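Matubbar Hall, Ground Floor: The Packing Room

Matubbar Hall is a single-story building at the end of the Berent service road. The ground floor was fitted out as a packing room when Flornska moved its catering supplies there from the old unit in Brorno. The room measures 2,416 square feet. It is used for sorting, checking and boxing trays, lids, serving pans and table covers before they go out to kitchens in the area.

This page covers the tables, the floor and the goods that pass over them. Visitors who want the loading dock and the cold store should go to the second gallery, which has its own page.

The tables are plain and all have the same white top. They were bought as a set of 14 and can be moved when a large order needs a longer run. A light surface was chosen so that crumbs, tape ends and scraps of foil are easy to spot. Each table is wiped down at the start of the morning and again after lunch.

Plastic trays are used to keep small goods together on the table. The colors have no special meaning, and people take whichever one is nearest. They stack well and can be rinsed in the sink by the back door.

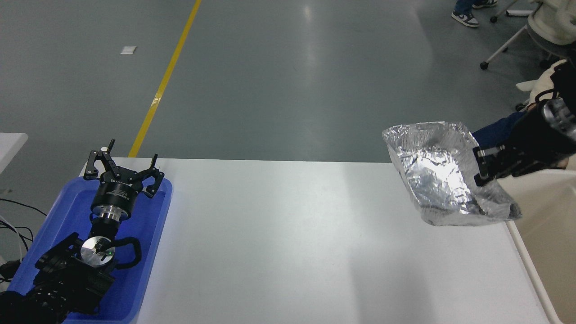 White work table with a blue plastic tray and a crumpled foil tray, next to the yellow floor line.

Foil trays arrive in sleeves of 100. They are light and they bend easily, so a sleeve that has been dropped or packed under something heavy has to be opened and gone through. A tray with a slightly turned rim can be pressed straight by hand. If the lid still won't sit flat, the tray goes into the metal recycling.

The floor is gray concrete. It was sealed in January and has held up well, apart from a worn patch near the dock doors. Carts go along the painted lines, and pallets are not left standing on them.

Storage is kept along the walls. Lids go on the low shelves, table covers on the upper ones, and labels and tape in the cabinets. Chairs on casters are shared between the tables and the packing desk, and they tend to end up wherever the last count was done.

The room closes at 5 p.m. Deliveries that come later are taken in at the side entrance and put on the tables the next morning.

More galleries from the building: Loading Dock and Cold Store, The Old Unit at Brorno, Berent Road Before the Move.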